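Forums > Workshop > Arms and Grippers > Faults

Index New posts Search Log in

Gripper lets go halfway through a lift
Posted by tatlow_bench, May, 15 replies

Right, I'm stumped. My arm's running a Ledeck controller with the parallel gripper, and the job is dead simple - pick a chilli up off a plate. It closes fine, starts to lift, then the fingers spring open and down it drops. It did that 6 times out of 25 this morning and I was nowhere near the stop button!
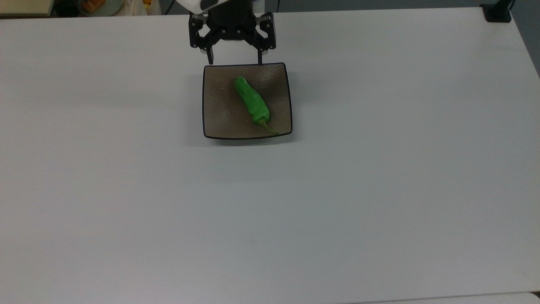
Fingers open over the plate, green chilli ready to go.

No error in the log either, which is driving me mad. Force is set to 5.

--

gatti_fan wrote:
Force is too low. Chillies are slippery little things, turn it up and try again.

--

oddsprocket wrote:
Don't agree, sorry. If it was slipping, the fingers would stay shut and the chilli would slide out. Yours are opening, so something's telling them to. I had the same on an Arkanico arm and it was a loose plug at the wrist. Please switch it off before you go poking about in there.

--

gatti_fan wrote:
Fair point on the opening, but I'd still turn it up.

--

tatlow_bench wrote:
Powered down and had a wiggle - the wrist plug does move a bit! New one's ordered. Leaving the force alone until it's fitted.

Page 1 of 2 Next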